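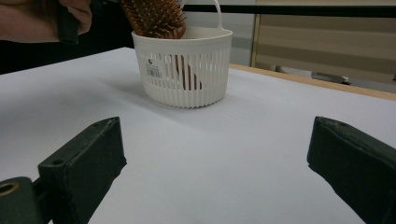
Die Bürste steckt im Korb, der Greifer ist noch offen: Übungstisch der Projektgruppe Musport in Plallitz.

März
Von Flynn Ormsby

Der Griff nach der Bürste

Um kurz nach vier liegt die Bürste schon wieder auf dem Boden. Andri Plattner hebt sie auf, pustet einmal darüber und stellt sie zurück. Dann nimmt er den Greifer, ein schwarzes Ding mit zwei Backen, das er selbst in der Hand hält und selbst auf- und zumacht. Ein Motor ist daran nicht beteiligt. Wer wie ich an einem Dienstag nach Plallitz gefahren ist, um Schülern beim Bau eines Roboters zuzusehen, muss sich an diesen Gedanken erst gewöhnen: Der Roboter ist Andri.

Musport heißt das Projekt, 17 Jugendliche der Oberstufe machen mit, betreut werden sie von der Physiklehrerin Zamfira Dumitrescu. Die Idee ist schnell erzählt. Die Schüler führen mit dem Handgreifer einfache Handgriffe vor, eine Kamera am Werkzeug filmt mit, und aus den Aufnahmen soll ein Programm lernen, wie man eine Bürste aus einem Korb holt und wieder hineinstellt. Später, so steht es im Projektantrag, soll ein richtiger Arm das übernehmen. Das Wort »später« kommt in dem Antrag oft vor.

1619 Durchgänge haben sie bis zu meinem Besuch aufgezeichnet. Die Zahl steht mit Filzstift auf einem Blatt an der Tür, und man ist stolz darauf. Ich habe gefragt, wie viele davon brauchbar sind. Das werde noch ausgewertet, hieß es.

Warum eine Haarbürste? Hiba Abou Jaoude zuckt mit den Schultern. »Die war da.« Dann fällt ihr doch noch etwas ein. Eine Bürste sei schwierig, sagt sie, auf der einen Seite glattes Holz, auf der anderen lauter Stifte, die nachgeben oder eben nicht. Wer sie quer fassen will, drückt mit einer Backe auf den Rücken und mit der anderen auf die Spitzen. Mit der Hand denkt man darüber keine Sekunde nach. Mit zwei flachen Platten schon.

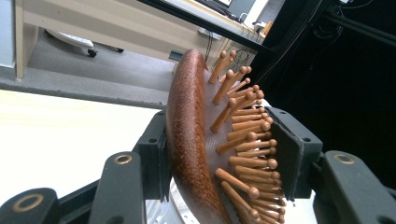
Eine Backe am Holzrücken, die andere an den Stiften.

Ich durfte es selbst versuchen und war schlecht darin. Der Greifer ist schwerer, als er aussieht, und man fängt sofort an, den Ellbogen zu verdrehen, um besser heranzukommen. Andri korrigiert mich freundlich. Ruhiger, nicht so schnell, und bitte nicht mit der freien Hand nachhelfen, sonst ist der Durchgang ungültig. Nach dem vierten Mal tat mir das Handgelenk weh. Die Schüler machen das in Blöcken von 15 Minuten, dann wird gewechselt.

An Fleiß fehlt es also nicht. Aber was lernt man dabei? Ich habe die Frage an diesem Nachmittag mehrmals gestellt und recht verschiedene Antworten bekommen. Geduld, sagt Zamfira Dumitrescu. Ordentlich zu arbeiten. Anas Aoun, der die Aufnahmen sortiert und als Einziger der Gruppe regelmäßig programmiert, überlegt länger. »Ich lerne viel«, sagt er dann. »Bei den anderen weiß ich es nicht so genau.«

Das ist die ehrlichste Auskunft, die ich aus Plallitz mitgenommen habe. Das Programm, das aus den Aufnahmen lernen soll, hat keiner der Jugendlichen geschrieben. Es kommt fertig von der Firma Harb, die auch die Greifer verleiht. Die Schule lädt die Daten hoch, Harb rechnet und schickt eine Tabelle zurück. Was dazwischen passiert, konnte mir im Raum niemand erklären, auch die Lehrerin nicht. Sie sagt das ohne Umschweife, und ich rechne es ihr an. Trotzdem sitzt man da und denkt an den Informatikunterricht früherer Jahre, in dem ein kleiner Wagen aus Bausatzteilen gegen die Heizung fuhr und hinterher alle wussten, warum.

Dumitrescu hält dagegen. Den Wagen habe am Ende auch immer derselbe gebaut, und der Rest habe zugeschaut. Am Tisch komme dagegen jeder an die Reihe. Da hat sie recht - jedenfalls wurde an diesem Nachmittag wirklich reihum gegriffen, auch von Schülern, die sonst eher hinten stehen.

Über die Daten selbst wird wenig geredet. Es ist fast immer derselbe weiße Korb mit Henkel, fast immer derselbe Tisch. Ich bin keine Fachfrau und kein Fachmann für maschinelles Lernen, aber so viel leuchtet mir ein: Wer immer nur an einem Platz übt, kann es womöglich auch nur dort. Hiba hat deshalb vorgeschlagen, den Korb nach jedem Durchgang zu verschieben. Mal steht er weiter hinten, mal näher am Rand, und die Bürste lehnt jedes Mal ein wenig anders. Der Vorschlag kam von ihr, in der Anleitung von Harb stand davon nichts. Es war der Moment, in dem mir das Projekt zum ersten Mal wie Unterricht vorkam. 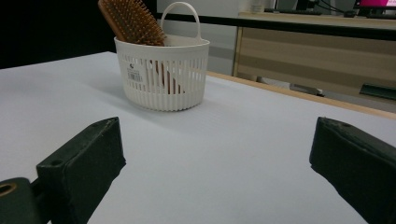 Was nach dem Korb kommt

Im Sommer fährt die Gruppe zum Nevadska, einem Schülerwettbewerb, bei dem in diesem Jahr 12 Teams antreten. Gezeigt werden soll dort der Arm, der die Bürste allein aus dem Korb nimmt. Gesehen hat ihn in Plallitz noch niemand. Harb will ihn rechtzeitig liefern, die Zusage ist mündlich.

Ich habe Zamfira Dumitrescu gefragt, was sie macht, wenn er nicht kommt. Dann, sagt sie, stellten sie eben die Aufnahmen vor und was daran schiefgegangen sei. Das wäre mir ehrlich gesagt der liebere Vortrag. Eine Liste der misslungenen Griffe führt Anas längst, mit Uhrzeit und Grund: abgerutscht, zu schräg, Korb mitgezogen. Er hat sie für sich angelegt, in die Präsentation soll sie bisher nicht. Dort ist eine Folie mit der großen Zahl vorgesehen.

Andri macht inzwischen weiter. Er fährt mit dem Greifer über den Tisch, langsam, so wie man es ihm beigebracht hat, und schließt die Backen. Von hinten ruft jemand, der Speicher sei voll.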